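Technology Transfer and the Campus Lab
Notes for Session 9

Welcome back, everyone! Last time we followed the money as far as the lab door, and today we go through it and ask what happens once a researcher has something worth sharing. 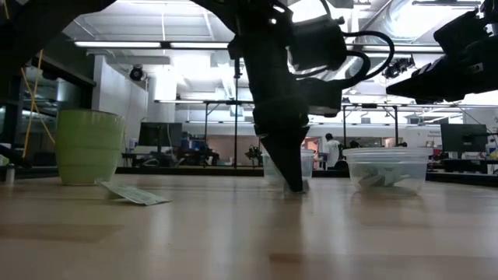
Notes by Ilgın Uçar | Revised 8/13/26

The first step is the disclosure form, a short document telling the university that an invention exists. Please don't be scared of it (I was, my first time). Our running case is Mivon, a coating worked out by Haf Gittins and her students at Probert. They filed 8 disclosures over the life of the project, and only one ever became a license — a perfectly respectable result, and I hope you'll remember it when your own first filing goes nowhere.

Next comes the choice between an exclusive license and an open one. Plokton, the small company that took on Mivon, wanted exclusive rights for its own field of use, and the university kept the rest for teaching and research. Look closely at that split, it comes back in the homework. 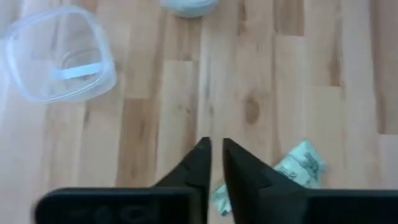
Clear container on wood flooring.

For next time, read the Plokton agreement, pages 40 to 144 — skim the schedules, please, life is short! — and bring one question about who pays the patent fees.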